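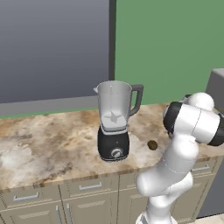
Humow 厨房仿真单元:搭建、保养与修理常见问题

最后更新:2022年1月27日

欢迎来到 Humow 厨房单元的问答页!这个单元在我们 Skendum 小组里跑了很久,来信问的问题翻来覆去就是那么些,所以 Aparecida Guerra 和我索性把回答整理到一处。页面有点长,您可以倒杯茶慢慢看,也可以直接找自己那一条。

这个单元到底包含哪些东西?

一条白色的机械臂、一段带石纹台面的橱柜、台面上的搅拌机和一块圆形小物件,再加上背后的墙面。所有东西都在仿真里,您不需要准备任何硬件。机械臂的模型和控制器放在 Drastetti 包里,厨房放在另一个包里,两边要分别下载,常有朋友只下了一半就来问为什么屏幕上只有橱柜没有手臂(我自己第一次装的时候也是这样,别不好意思)。

第一次安装,顺序要紧吗?

要紧的。请先装厨房包,打开一次,看到台面和橱柜都正常显示以后存盘退出,再装 Drastetti 包。手臂的底座坐标是相对橱柜写的,厨房还没载入的时候它会落到原点,也就是地板正中间。如果已经装反了,把配置目录里的 base_pose 文件删掉,重新打开单元,它会自己再生成一份。

底座应该离台面多远?

默认值是 Rogério Trindade 一点一点试出来的,我们建议您先别动。底座靠得太近,肘部弯下来时容易蹭到台面前沿;放得太远呢,手臂又够不到靠墙的那一侧。实在要挪,每次只改一个方向,改完跑一遍自检里的“台面巡游”,让手臂慢慢沿着台面走个来回,听起来有点笨,可真的很管用!

手臂一启动就抖个不停,怎么办?

十有八九是碰撞体重叠。请打开“显示碰撞体”,看看手臂下段和台面上的小物件之间有没有红色区域。我们有一回找了整整一个下午,最后发现是一块扁扁的圆形小物件被塞进了手臂的碰撞外壳里,往旁边拖开一点,立刻就安静了。如果没有红色区域,再去检查关节阻尼,出厂配置里每个关节都是 15,有人手一抖少打一位,手臂就会像受了惊一样。

搅拌机为什么会慢慢滑走?

搅拌机是由杯体和底座两个部件叠起来的,中间有一个固定约束。从旧版本升级上来的单元,这个约束有时会丢,杯体和底座各算各的,互相一点点推挤,时间一长就偏了。解决办法是在物件列表里选中搅拌机,点“重新装配”,然后保存。只点装配不保存的话,下次打开又会回到老样子,这一点我们提醒过很多遍,还是想再啰嗦一句。

台面的花纹在我这里变成了纯灰色,是坏了吗?

没有坏,是贴图路径没找到。厨房包解压后请保持原来的文件夹名字,不要改成中文,也不要加空格。改回来以后清一次渲染缓存就好。顺便说一句,花纹只影响看起来的样子,不影响摩擦,所以着急跑测试的时候,灰着也照样能用。

日志里出现错误 211 是什么意思?

是关节限位报警,通常发生在肘部。手臂已经走到了允许范围的尽头,而控制器还在让它往前。先按“暂停”,把手臂切到手动模式,用滑块把肘关节往回带一些,再清除报警。请不要为了省事直接把限位放宽,Jailson Sampaio 试过,手臂从自己身上穿了过去,后面的记录全都不能要了。

平时需要怎么保养?仿真也要保养吗?

要的要的,很多朋友听了都会笑。我们自己的习惯是每做完 4 轮完整测试就做一次小整理:清渲染缓存,把台面上的物件恢复到初始位置,核对手臂的零位,再把日志挪到归档目录。零位核对最容易被跳过,可是误差会悄悄攒下来,等您看出手臂的姿态不对劲时,往往已经要回头重跑不少东西了。每年十二月我们还会把整个单元从头装一遍,和正在用的那份对照。

抽屉和柜门可以打开吗?

目前只当作固定件来处理,拉手也没有单独的碰撞体。Valdir Caldeira 正在做能开合的抽屉,做好以后会放进 Guimarães 分支,想提前试用的朋友可以写信给他,只是请先备份自己的单元,那个分支还常常有变动。

我把关节外壳换成了自己的模型,接缝处一直闪,怎么修?

两片外壳在接缝的地方完全重合了,渲染时抢着显示,于是就闪。把其中一片沿着法线方向往里缩一丝就好,缩多少看您的模型大小,肉眼看不出缝就算合适。记得只缩外观模型,碰撞模型留着别动。

显卡旧,画面卡得厉害,能省一点吗?

可以!先关掉搅拌机杯体的半透明效果,这一项最吃资源;还卡的话,把阴影质量降到 4 档以下。手臂的运动计算不受影响,只是杯子里面的刀片会看不见,需要截图的时候再打开就行。

什么都试过了还是不行,该找谁?

请写信给 Anselmo Miranda,地址在“联系我们”那一页。来信时请附上完整的日志、base_pose 文件,还有您改过哪些地方(哪怕您觉得那一处无关紧要,也请写上)。他会尽量在几天内回复,遇到大家都忙着重装单元的时候会慢一点,请多包涵。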